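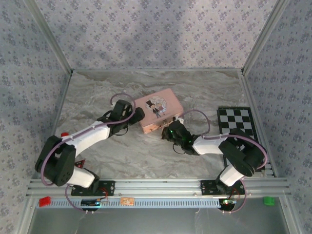

4 min read · 20 replies

Pernville Growers Board > Water & Stock > Pond turnover, or is my dealer pulling my leg?

muddyboots_dex
Bought the old Skestmont place in the spring, mostly for the house, and got a catfish pond thrown in. Lost 288 fish overnight after that thunderstorm. I know the number because I picked them up one at a time with a leaf rake. The feed dealer says the pond "turned over." My brother-in-law says the dealer sold me bad feed and is now selling me a story. Who do I believe, and should I restock before July?

levee_rat
The dealer. Hot still weather, the top of the pond warms up and sits there like a lid. The bottom runs out of oxygen. Then a cold hard rain comes down, everything mixes, and your fish are breathing the basement. Classic. How deep is it?

muddyboots_dex
Deep enough that I lost a boot and then a rake. No idea past that.

PondScumPhil
Deep is your trouble. People brag about deep ponds like they brag about big trucks. Catfish don't need it. Get an aerator on there and run it every night, dusk to sunup, all summer.

levee_rat
Every night is overkill for a homestead pond. Get a meter, check at dusk and again before bed, and run it when the numbers are dropping. I've done it that way for years and my power bill is a thing I can show my wife.

PondScumPhil
Your way works great for people who are awake.

levee_rat
I set an alarm, Phil.

PondScumPhil
I have met your alarm. I was at your place for the fish fry.

Nokuthula Mabaso
I work the hatchery side over in Flerton, so a few questions before you two finish the divorce. Dex, what time did you find them? Were they mostly big ones? And how much were you feeding the week before?

muddyboots_dex
Found them when I let the dog out, so barely light. Nearly all the big ones. Feeding, well, they kept eating it so I kept throwing it.

Nokuthula Mabaso
Big fish dead at dawn and small ones still alive is low oxygen nine times out of ten. Bad feed doesn't usually take a pond down in one night. The heavy feeding didn't help, all that waste uses up oxygen too. Feed what they clean up in fifteen minutes and quit when it's cloudy and still. And please don't restock yet. Get a month of dusk and dawn readings first.

muddyboots_dex
So the brother-in-law is wrong. I'm printing this.

cornpone
Not so fast. I had a kill that looked just like that and it was runoff. Neighbor sprayed his beans the day before the rain. Everybody on this board says turnover because it's free to say. What's uphill of you, Dex?

muddyboots_dex
Cows. And the brother-in-law.

levee_rat
Cows will do it too. Manure washes in, same oxygen problem by a different road.

cornpone
Which is my point. Send a jar of water off before you buy a single gadget. They'll tell you at the co-op who does it.

Nokuthula Mabaso
The jar is a fair idea but you want it pulled the same day as the kill. By now it mostly tells you about now. Do it next time, if there is one, and keep it cold and dark on the way. The fence is worth more to you. Keep the cows back from the bank and let the grass grow up.

PondScumPhil
And the aerator.

Nokuthula Mabaso
And the aerator, yes. I'm with Phil for the first summer. Once Dex knows his pond he can do it levee_rat's way.

levee_rat
Marking this day on the calendar.

muddyboots_dex
There's a used Pētersons paddlewheel for sale outside town. Seller says it ran when parked. Anybody?

cornpone
Everything ran when parked.

PondScumPhil
I ran two of those. Loud, ugly, throws water like a dog getting out of a tub. Turn the shaft by hand before you pay. If it grinds, walk away. And have somebody who knows wiring hook it up, on a breaker that trips, because you'll be standing in water next to it sooner or later.

muddyboots_dex
It turned. I paid. It's now in the driveway where my wife can look at it.

Dexter Fitzsimmons (formerly muddyboots_dex)
Changed my name, the old one stopped being funny after the second boot. Paddlewheel is in. Readings are low at dawn but I've only raked up 2 fish since. Brother-in-law has moved on to saying it's the paddlewheel that killed those. Cows are fenced, mostly. One of them disagrees.

cornpone
Still say you should've sent the jar.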